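Pludum tool-board set: data card and house rules
5 Jul 2023 – by Ciarán Kinsella

Pludum is a collection of episodes in which a robot works at a pegboard of ordinary hand tools. We built it at Leltix after the Plaltwood set taught us that a rule kept in someone's head is a rule for one person. Please read the rules before adding anything. They are short, and most of them exist thanks to me.

## What is in it

- 70 episodes, 18 of them kept back for testing
- Head camera video and a plain text log for each
- No audio (you're welcome)

## Board rules

1. Packaged goods stay in their packages. Freeing the scissors makes a different task and needs a new task name.
2. The scissors, adjustable wrench and pliers go in the upper row. The screwdriver, roller and trowel go in the lower row, on the four white hooks with one more tool at the left.
3. Tools may hang a little crooked. Shops are crooked too, and a policy that only knows straight trowels will be sad in one.

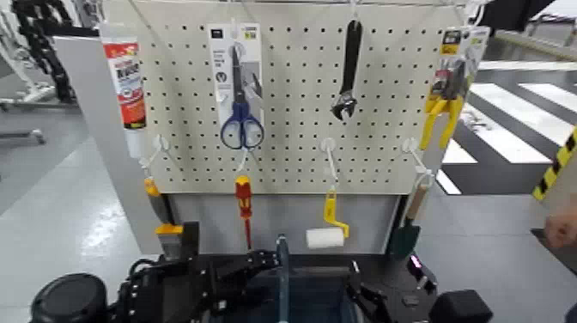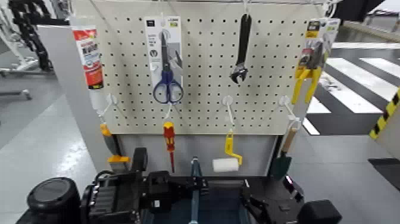 4. Hands stay out of the gripper's reach while the arm is powered. If a person steps in, stop the arm, write it in the log and start a new episode. "It was only for a second" is not a log entry.
5. Do not trim failures. A dropped wrench is data. Mark it "fail" and move on with what dignity you have.
6. Change one thing at a time – lights, board height or tool order – and write down which.

## Labels

Each episode gets 2 labelers, working apart. If they agree on less than 90 percent of the time steps, El Khatib makes the call, and the call stands. Use "unclear" when a label can't be read. Guessing the brand of a blurry tube is a fine hobby for after work.

## Known gaps

One board, one building, one style of hook. Nothing here shows that a robot is safe to run near people, and please don't cite it as if it did. Version notes are in the changes file, where I have tried to be polite.

Contact: Ciarán Kinsella, Pludum maintainers | © 2023 Leltix | Back to top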